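Nondenau council backs longer notice before homes are repossessed

Owners who fall behind on their mortgages would have 90 days to respond to a default notice under a proposal endorsed on Tuesday.
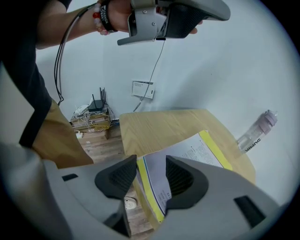
The Nondenau Regional Council voted to support a draft code of conduct for lenders operating in the district, including a new set of rules on belongings found inside a property at the time of possession. The code was prepared by the council's housing office following a review of local repossession cases. It requires lenders to store household goods for the former owner and to provide a written inventory. Clothing and anything ordinarily worn on the body, such as the printed wristband and the beaded bracelet in the photograph, could not be held against a debt whatever their value. Other goods valued at less than $1000 would also be exempt.

Participation in the code is voluntary. Lenders that sign will be named on a public register maintained by the housing office, and the council has indicated that it will take the register into account when awarding its own banking contracts.

Housing director Teresa Pawłowska told the meeting that the present notice period left many households without enough time to obtain advice or to arrange a sale on their own terms.

"A family that sells its own home will generally recover more than one whose home is sold by the lender," Ms Pawłowska said. "The additional time is of benefit to both parties."

Warner Home Finance, which holds nearly 400 mortgages in the district, has not yet agreed to sign. In a written submission, its regional manager, Waldemar Nowakowski, argued that a longer period would add to arrears and could leave some borrowers owing more than their property was worth. The company supports the rules on household goods but has asked that storage costs be capped.

The Ristow Tenants' and Owners' Service welcomed the vote. Its solicitor, Weronika Sikora, said the code should go further and cover tenants whose landlords default, who at present may learn of a possession order only when the locks are due to be changed. Councillor Zbigniew Czerwiński moved an amendment to that effect — it was deferred for legal advice.

The draft will be open for public comment until the end of February. Printed copies are available from the council's customer service desk, and written submissions may be lodged there or by post.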